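Chapter 4: Choosing Classroom Software
18 February 2025 | By the Gevton Schools Text Group
Reading time: 2 min

A school that buys software takes on more than the price of the license. Someone has to set up accounts, train teachers, and answer questions when a lesson stalls. This chapter looks at how districts compare products before they sign, and why the cheapest bid can cost the most by spring.

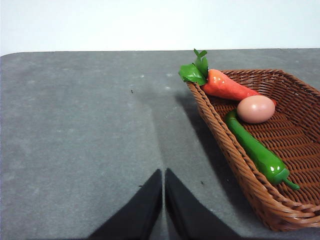 Start with the room where the software will be used. Measure the desks, find the outlets, and check the wireless signal at the back row. Work surfaces matter too. A matte gray tabletop with a few scuff marks, set against a plain white wall, will do for most shared devices, and worn furniture is no reason to delay a trial. Old wiring may be.

Next, decide who will test the product. A trial with one keen teacher says little about the rest of the building. Include at least one class that seldom uses computers, and write down what you hope to learn before the first login.

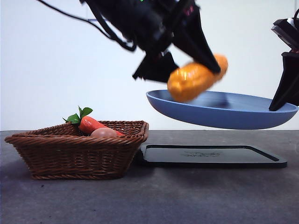 GRELEVMONT, September

The district had 1,000 students and two reading programs under review, Pita and Tekleab. Each was placed in 10 classrooms for one term. Teachers kept a short weekly log of lessons started, lessons finished, and minutes lost to technical trouble.
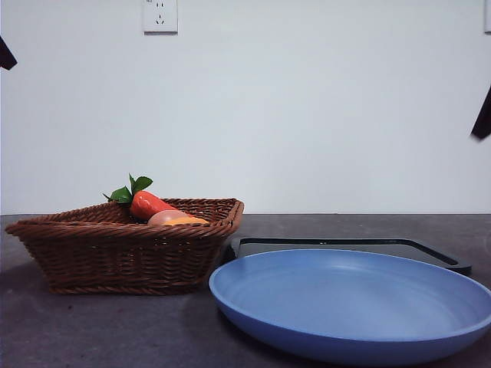
The logs were uneven. Of the 55 entries that reported lost time, 33 came down to forgotten passwords, which neither company had listed as a support issue. The district added single sign-on to its requirements and asked both firms to bid again.

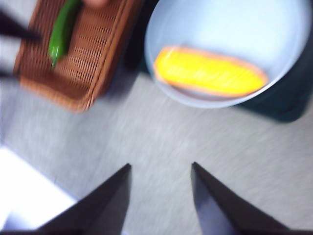

Revised bids should be read side by side, with training and renewal fees on the same page as the license. Section 4.1 gives a worksheet for this. Have it at hand as you read, and fill in the first column using a product your own school already owns.

Contact the publisher | © 2025 Gevton | Back to top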